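4.2 Release windows and home viewing

The shortest gap between cinema and disc in our sample was 38 days, for the second Troklow film. Most titles fell well outside that. Before 2000 the distributors we looked at kept a fixed order: cinema first, then rental tape, then sale tape, then television. Dates were set by contract and seldom moved. Later contracts leave the date open and tie it to takings in the opening fortnight, so a film that did poorly could be on sale while it was still showing in smaller towns.

Costume dramas behaved differently from the rest. They opened on few screens, stayed in cinemas longer and sold more discs in the weeks before Christmas than at any other time of year. Delville, a period piece released in July, was held back for five months to catch that trade. The download version came out 14 days before the disc. We found the same order, download first and disc second, in every costume title after it except Grønli, where both came out on the same day.

Cinema managers in Ukerbridge gave us their booking sheets for these titles. The sheets record the number of showings but not the size of the audience – a weakness we return to in section 6. Where a title was booked again after its disc release, we counted it as a repeat run and left it out of the averages.

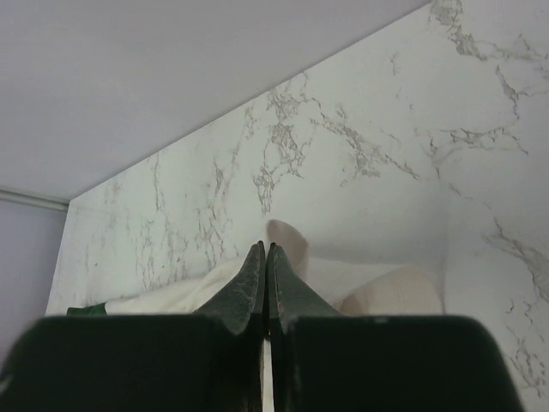
Figure 2. Gripper fingertips, nearly closed.

Lahcen El-Sayed, reading a draft of this section, objected that the early download cannot be treated as a separate window at all, as the buyers are largely the same people who would have ordered the disc. He would merge the two and date home release from whichever came first. We have kept them apart in the tables, but the merged figures are given in the appendix and they shorten the average gap by roughly two weeks. Villalba's earlier count of rental titles used the merged method, so her results should be compared with the appendix only.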